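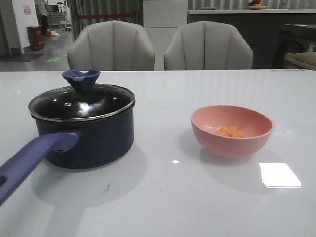 Progress report — Nomilcombe Robot Cooking Club
To: Cavik small grants
From: Birsen Taşdemir, club lead
21 October 2025

Short one this time, we're in the middle of demo prep. Full accounts come with the final report.

Where we are
Students picked the cooking task back in June and have stuck with it. Goal for the year: lid off the pot, carrots in, lid back on, no human help. The two teams (Aksoy and Beditz, they chose the names) share one arm and swap halfway through each session.

Aksoy team has the lid part. Grasping the knob from straight above is the plan, sideways approach dropped after a lot of slipping. Glare on the glass is still confusing their lid detector. They want to try training on more pictures with the lights on before anyone changes the lights.

Beditz team has the bowl. Harder than they expected — thin rim, and the fingers hide the near side of it from the wrist camera just when you need to see it. They now plan the grasp from the fixed camera and only use the wrist view for the last bit.

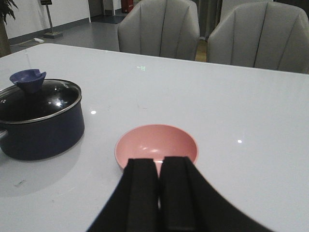

Wrist camera view, gripper in front of the pink bowl.

Data
Goal was 40 clean recorded runs per team by now. Aksoy is there. Beditz is short, mostly becuase they threw out their early runs and started over. I think that was the right call.

Money
Spent to date: $2,175. Mostly finger pads, cables and the second camera mount. Nothing over budget. Receipts are scanned, will send seperately.

Next
— finish Beditz recordings
— first full run, both halves joined up
— students write their own page for the final report

One ask: can we move what's left of the travel line over to spare parts? Need a yes or no before we order.

Birsen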